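Jury duty, finally over

OK so I'm back. Two weeks of no posts because I got the summons in the mail in May and then the whole thing ate my life. Typing this fast before dinner, sorry in advance.

Can't say a lot about the deliberations and won't. The trial itself was open to the public so that part's fair game. A driver for a delivery outfit called Driltari was accused of taking cash out of a customer's Prado while it was parked at the Skirkotberg lot. $1000 in an envelope, in the glove box. No video of the actual taking. One witness who saw a guy in a work jacket, at dusk, from across the lot. That was pretty much the case.

Three days of that. Most of it waiting. They had 24 of us in a hallway with maybe half that many chairs, and the vending machine took cards only when it felt like it. Bring a sweater. Bring a book too, they made us turn our phones off at 8:30 and I'd read the fire evacuation map four times by lunch.
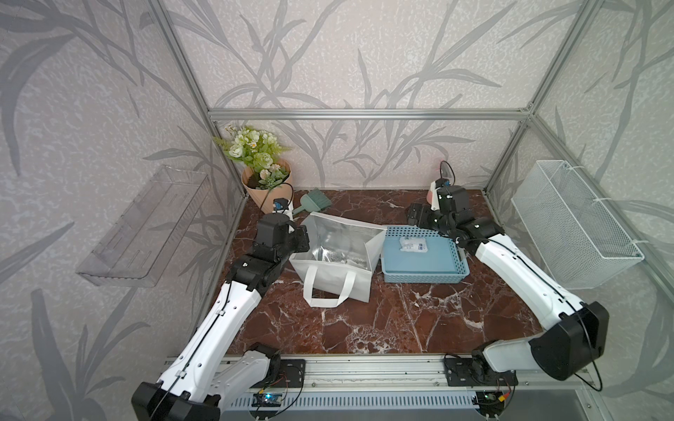
Do you get paid for jury duty? The county sends a check, 60 dollars for the whole thing in my case, and whatever your job gives you on top is up to your job.

Mine gave me nothing. Parking at the Dunisetti garage ate most of the county money anyway – they don't validate for jurors, only for people who work in the courthouse. Ask me how I know.

The part that stuck with me was jury selection. The defense lawyer asked each of us if we thought a person who gets arrested probably did something. Long pause. A couple people said yeah, kind of. One woman said it outright and got sent home. I said no and then lay awake that night wondering if I'd meant it.

We said not guilty. Took us an afternoon. The driver put his head down on the table and his mom made this sound I'm not going to try and describe. He'd lost the job already, months back, when he was charged. Thats the bit I keep chewing on – the verdict doesn't get him that back, at least not that I heard.

Anyway. Garden post next, the tomatos are a disaster.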